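Mahlet Birhane reads newspapers before most people in her building are awake. By eight she has gone through the front pages from three neighboring countries and has written the first lines of the press review that Julodham sends to its readers every morning. The list started with 50 names. Now it has more than 1,000.

In April her work became harder. When the two governments announced that the border crossing at Jisow would open again to trucks, the papers on each side wrote as if they were speaking of two different agreements. "On one side I read the word 'victory' in four headlines," she says. "On the other side they wrote 'patience.' I had to put both in one paragraph, and this is not easy."

She does not believe that editors always follow orders. Some of them, she says, have family across the line and write more softly than their owners would like. "You can feel it in the last sentence of an editorial – the first sentences are for the minister."

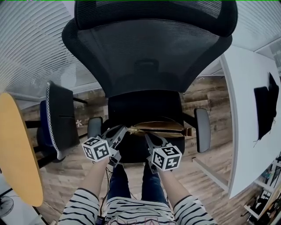
A gold-colored bag on an office chair.

Her colleague Fasil Tefera translates the columns she chooses. They argue often, mostly over verbs. Last month they lost an hour on whether a foreign ministry "rejected" a proposal or "did not accept" it, and the review went out late. Two readers wrote to complain.

I asked her if the opening will last. She was quiet for some time. "The traders in Jisow believe it, and they have money in it," she said. "I only read what is printed."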